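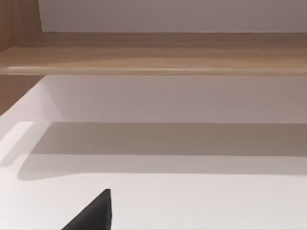
**Ticket 67 – Shelf sensors dropping off the Bavix hub after dark**
Opened by: Ya-wen Kuo
Picked up by: Crescencio Figueroa
Status: Resolved, watching until Wednesday

**Ya-wen, first report**

Hi! I love this setup and I've been telling everyone at work about it, but it's started doing something strange. I keep sourdough and a couple of cheeses in a converted cupboard, with Geltel humidity sensors reporting to a Bavix hub in the hallway. All day it's perfect. Then at 9:40 in the evening the lower sensor goes gray in the app, and a few minutes later the upper one follows. By breakfast they're both back with a big flat line in the graph where the night should be.

Already tried:

- new batteries in both sensors
- restarting the hub (twice)
- deleting the lower sensor and pairing it again
- leaving the cupboard door open overnight, which dried out my cheese and changed nothing

**Crescencio**

What a great use for these – I do the same thing with salami! Thanks for listing what you tried, it saves us a lot of back and forth. Could you send me the hub log? Settings, then Diagnostics, then Export. Also, does anything in the house switch on at 9:40?

**Ya-wen**

Log attached. The dishwasher runs at 10, so I don't think it's that. The hallway light is on a timer but it comes on at dusk.

**Crescencio**

OK, this log is a beauty. The sensors never stop sending. The hub hears them fine until 9:38, then the signal falls off a cliff and the retry count climbs up to 300 before it gives up. Whatever it is, it's noisy and it's close to the hub. Do you have a router or a streaming box in that hallway?

**Ya-wen**

Oh! There's a Kos backup drive on the same little table. It's plugged in right behind the hub. I set it up in June and I'd completely forgotten it runs on a schedule. Checking now... yes, nightly backup, 9:35 start, finishes whenever it finishes.

**Crescencio**

I think we've got it! USB 3 drives can throw out a lot of noise around 2.4 GHz when they're busy, and your sensors talk on the same band. Please try these in order:

1. Move the hub at least 5 feet from the drive. Higher up is good too.
2. In the app, go to Radio and run "Find best channel" while a backup is running.
3. Start a backup by hand and watch the signal bars for both sensors.

If the bars still drop, swap the drive's cable for a shielded one.

**Ya-wen**

Hub is on top of the coat rack now. The channel scan picked 25 (it was on 15). Started a backup by hand and both sensors stayed green the whole time!! Lower one dipped by 2 bars for a minute and came right back.

**Ya-wen, next morning**

Full night of readings, no gap. The humidity actually swings a lot less than I'd guessed. I'm so happy.

**Crescencio**

Fantastic news. I'm leaving the ticket open until Wednesday in case the weekly full backup is rougher on it. Good luck with the cheese – and send a graph when you get a chance!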